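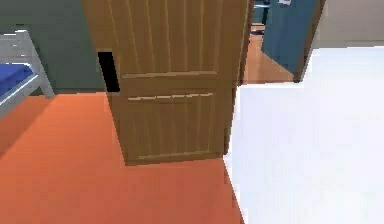

I had been running for county clerk for exactly one afternoon when Eftychia Panagiotou told me I couldn't give a speech to save my life. She was my campaign manager, mostly because she owned a car and a folding table. We had the July fundraiser supper at the Brevenitz grange coming up, 32 tickets sold (my mother bought nine), and I still didn't have an opening line. So I practiced at home in front of a door, a light brown wooden one with grooves running up and down it, left partly open so I could bolt if it got hostile. I talked to it about filing fees. It took them better than most voters.

12 shares

The night of the supper, in walked Rostislav Baláž, my opponent! He'd paid for his plate like anybody else, and he sat right down next to my mother and asked her to pass the rolls. She passed them. I'll be hearing about those rolls until I die.

I got up, I looked at my note card, and I'd brought the grocery list. Eggs, dish soap, batteries. So I just talked. I said the clerk's office in Mukard closes for lunch at the one hour people can get there, and I'd fix that, and then I couldn't think of anything else and sat down.

Rostislav clapped first. Then he leaned over and said, "I was going to say the lunch thing."

"Well, you can't now," my mother told him, and gave him more ham.

He beat me by 277 votes. The office stays open through lunch these days, and when I go in for my dog license he comes out to the counter himself and asks how she's doing.

4 comments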